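Asten laundry room - progress report
January 11, 2026
Prepared by Soledad Salinas for Yolotzin Becerra

Folding and sorting is now done at the white table, with baskets kept close by. We have spent 2267 of the grant so far, mostly on towels and baskets. Almost 200 towels are in use across the Asten and Gruveck sites.

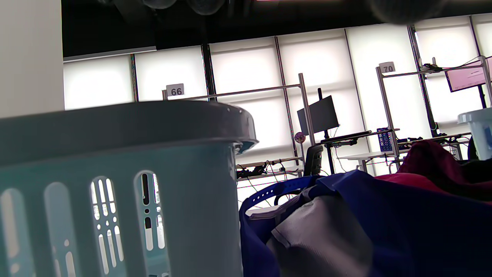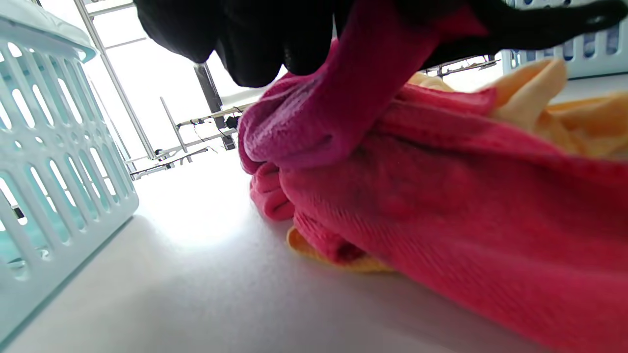
Laundry at Asten: basket and blue bag (first), towels on the table (second).

Labeling is behind - 46 bags still need tags. Gruveck wants 2 more baskets, and I will order them from Drurkia. The next report is due in June.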